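Sponges and Scouring Pads: Frequently Asked Questions
Updated Tue 11 May

Which sponge should I use on nonstick pans?
A plain cellulose or foam sponge with no scrubbing side. Keep the green pads for oven racks and baking sheets.

How should I store sponges I'm using every day?
On a raised shelf with air underneath, set side by side and not touching if you have the width. Ours is a small white two-tier shelf on metal legs.
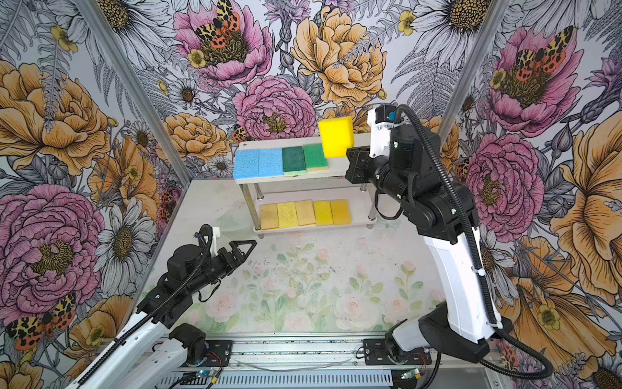 Wring each sponge out before you put it back. A shelf won't help one that is still full of water.

Can I stack them?
Dry ones, yes. Damp ones stay damp where they touch, so spread them out overnight.

How do I tell them apart?
Pick one color per job and stick to it. Many Nadico customers use blue for dishes and yellow for counters. If you have a mixed pile, sort by type first: plain cellulose, foam, then anything with an abrasive face.
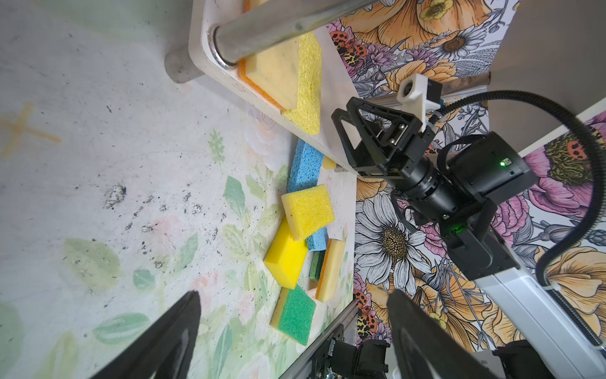
Unsorted sponges, with one on the white tray.

How often should I replace a sponge?
Every 2 weeks in a busy kitchen. Replace it sooner if it smells after rinsing or starts to crumble.

Do you sell the Studell shelf separately?
Yes. The item number is 3842. Legs are included.

Is there a bulk price?
Orders of 500 sponges or more get 20 percent off. Colors can be mixed.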